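# Gripper comparison, kitchen counter layout: pre-run checklist with comments

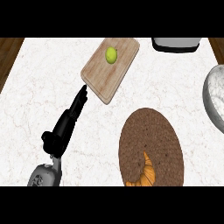 **Checked by:** Shiuli Munshi, controls technician
**Second check:** Kenneth Sarmiento

Simulated bench, black gripper, single arm. Complete before each batch in the Denach vs Aseson comparison.

**Layout**

- [x] Cutting board on counter, lime on board, nothing else on it
- [x] Croissant on brown mat
- [x] Bowl of white powder at the right of the view. *Comment: treat as a no-go zone. We aren't modelling spills.*
- [x] Open counter between gripper and mat

**Arm and gripper**

- [x] One arm only
- [x] Fingertip clear of the board corner. *Comment: very little room here. Perrine wants a higher start pose and I agree — raise it before the Aseson batch.*
- [x] Joint limits loaded from the Lam controller file
- [ ] Grip force limit same for both grippers. *Comment: the Aseson file still has the old default. Silvia to fix.*

**Camera**

- [x] Lime fully in view
- [ ] Whole board in view. *Comment: top edge is lost. Fine for picking, no good for scoring placement near that edge.*
- [ ] Croissant fully in view. *Comment: lower end is missing. Tilt the camera or move the mat up.*

**Logging**

- [x] Seed 686 for Denach, 653 for Aseson. *Comment: these should match. Rerun both on 686.*
- [x] Log folder has space for 2,106 trials

**Result:** HOLD. Four items to fix, counting the start pose and leaving the seeds to the rerun. Kenneth to recheck the camera once the mat is settled.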